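Herkonden Year 2 class pages, README

Last touched in January by Yuzuki Nakajima. If something here is wrong tell me or Chie Sakai, don't just fix your own copy, we ended up with three versions last year and the lunch list was different in all of them.

What this folder is

Everything the room parents use to run class parties, trip days and the end of term do. Sign-up sheets, the allergy list, letter templates, the newsletter bits, and the photos that parents have said yes to. It started as Wai-kit Chuang's own folder for the autumn feast and grew from there, so some names make no sense. "feast_final2" is the real feast list. "feast_final" is older. Leave both alone for now please.

Folders

letters - templates for home. Plain text. Swap the bits in capitals, check the date, send.
lists - who brings what, who is helping, who is picking up.
newsletter - short write-ups, one file per event.
photos - see further down, there are rules.
money - party fund. Toshio Hattori only. Ask him if you need a figure.
old - reception and Year 1. Read only.

Lists, how they work

One row per family, not per child. Twins go on one row with both names in the second column. Columns are family, child, bringing, helping y/n, notes. If somebody swaps what they are bringing, write over it, and put the old thing in notes so we can see there was a swap. Blank means we havn't heard. A dash means they said no thanks. Please don't mix these up, Obinna Chukwu got chased for crisps he had already turned down.

Allergies are in their own file and NOT in the notes column. Check it every time, even if you think you know it. Two children changed since September. Nothing with nuts comes into the room at all, that's the school's rule and includes the cereal bars.

Food for parties

Boxed lunches worked best. Ordering from Sosow, they do a kids box with a wrap, fruit and a small cake, and they'll leave things out if you ring before 10am the day before. Ring, don't use the form. Give them the class name and not your own or it ends up at the front office under a name no one recognises.

Cups and plates: big bag in the cupboard by the sink, top shelf. Pack of 50 plates was nearly full after the winter party. Napkins always run out first. Whoever opens the last pack writes it on the list.

Juice not squash. The carpet.

Timings for a normal party

1.15 helpers arrive, sign in at the office
1.30 tables pushed together, cloths on
1.45 children back from the hall, hands washed
2.00 food
2.30 games or craft
3.00 tidy up, coats, book bags
3.10 doors

This slips. The craft is the bit to cut, never the tidy up. Mrs Hamada next door needs her chairs back by the bell.

Trips

Skamwood farm is booked for the summer term, same as last year's class. 6 adults needed on top of staff. I've got four names. Packed lunch, wellies in a named bag, waterproof even if it's sunny. Consent letter is in letters, the one called farm_consent, it needs the phone number changing as it still has Wai-kit's old one. No gift shop money, they decided that at the meeting and I agree with it, the queue took longer than the sheep.

Newsletter bits

Keep them short. A paragraph, two if it was a big event. First names only, and no names at all next to a photo. Send to Chie by 6pm the night before it goes out. She will take out exclamation marks so don't be offended. Old ones are in the folder if you want to see roughly how they go, the harvest one is a good one to copy.

Photos

Check the yes list before anything goes in. If a child isn't on it they can't be in the picture, even from behind, even blurry. No sharing outside the class group. Keep each one small, under 600 KB, as the school page gives up on anything bigger and doesn't tell you. Name them by event and number, so sportsday_04 and that sort of thing. Delete doubles.

Pictures of things are fine without checking, so tables, models, displays, cakes.

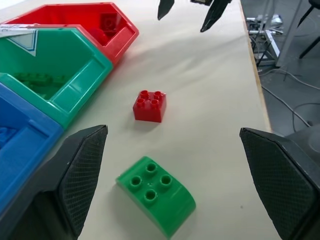

Green curved brick and small red one on the table.

Captions go in the text file next to the photos, one line each. Say what it is and stop.

Known problems

- pick-up list still has two families under their old surnames, waiting to hear how they want it
- farm letter phone number, see above
- the helpers sheet sorts itself wrong if you open it on a phone. Open it on a proper computer or just don't press save
- some of the Year 1 photos in old have no names, I'm getting to it
- birthdays file is missing everyone who joined after half term

To do

Costume swap list for book day (Obinna has offered, thank you)
Ask Toshio whether the fund covers the coach deposit
Return the big urn
Teacher present, collection to be opened after the break, keep it out of the main group beacuse Miss is in it

Handing over

Next year's room parents get the whole lot apart from money and allergies, which start again from scratch. Old phone numbers to be wiped. I'll do a walk round the cupboard with whoever takes over, bring a bag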